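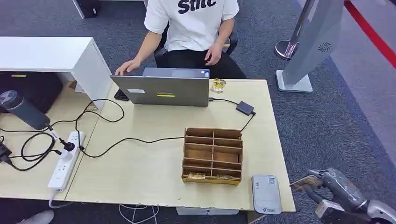 *Desk two, afternoon. Cardboard organiser in the middle, gold packets in the two front compartments, laptop and cables behind.*

I have been putting off writing up the organiser because the notes were in three places. They are now in one place, so this is the write-up.

The problem was desk surface. The desk is light wood, shared between whoever is working at that end of the room, and it collects small items: snack packets, adapters, pens, the odd screw. A drawer unit was the obvious answer and I priced one from Okabe, but it would have sat where knees go. A tray on top was next. Trays fail for the usual reason that everything slides into one corner and you end up lifting six things to get at the seventh.

A divided box solves that. Mine is plain light-brown cardboard, with thin dividers making a grid of open compartments, two across and several deep. It started as the insert from a Rullden glassware carton that Yee-man Au was flattening for recycling in September. I cut it down with a steel rule and a fresh blade, and ran a thin bead of PVA along the joints where the dividers meet the outer wall. It was left under a pair of books overnight. Total cost was the glue.

**Snack packets**

The packets are the small gold ones we buy by the carton. They are awkward to store because the wrapper is slippery and they have air in them, so a stack will not stay a stack. One to a compartment is the only arrangement that has held. With one each they lean against the divider and can be picked up by the top seam without disturbing the neighbour. Two to a compartment fits if you force it, and then the dividers bow.

Filling order is front to back. I had it the other way at first, and Freya Parsons pointed out that a full back row and an empty front row makes people reach across the thing and catch the dividers with their sleeves. Front row first, then work away from you. The change took no effort and the dividers have lasted better.

There is usually a stray packet by the laptop. I have stopped moving them.

**Cables**

This is the part I have not finished. The laptop lives near the back edge, with its lead coming off one side to a small black box on the desk, and another cable running from there towards the middle. A second long one loops over from the other side and goes behind the organiser. Any cable that passes behind the organiser will drag it when pulled, as the box weighs next to nothing when part-filled.

I tried three fixes.

1. Blu-tack under the corners. Held for a few days, then took the top layer of the cardboard off.
2. A Zalell non-slip mat cut to size. Works, but it lifts the front edge slightly and collects crumbs.
3. Weighting the back row. I put a bag of washers in a rear compartment, which was effective and also used up the compartment.

The mat is the least bad. The proper answer is to route both cables along the back edge and down through a grommet, and the desk has no grommet. I have a 60 mm hole saw and permission, but not yet a free evening. The other candidate is a stick-on cable channel under the back lip. Prasstead do one in 800 mm and 2000 mm lengths. The short one stops well before the corner and the long one needs cutting, so it would be the long one and a hacksaw.

**Measurements and durability**

I kept a tally in the back of a notebook, mostly to find out whether cardboard was worth persisting with. By the end of the count the organiser had taken 1077 packets in and out, all by the same two front rows for the most part. Wear so far:

- Front wall: slight rounding of the top edge. No tears.
- First divider: creased at around a third of its height, still upright.
- Rear compartments: as cut.
- Glue joints: one reopened, reglued, fine.

I also tried a version in 11 mm foam board. It was stiffer, looked better, and took up enough extra width in the walls that the packets jammed. Thin dividers matter more than strong ones for something this light.

**Still to do**

Cable channel, as above. A label strip along the front wall, if anyone can agree on what goes in which row. The flat white-and-grey unit near the front corner of the desk needs a proper home too. It is the right size to stand on edge beside the organiser, so I may cut one wide bay in the next version and put it there. Yee-man has saved another insert, with slightly deeper cells, and I will start with that one.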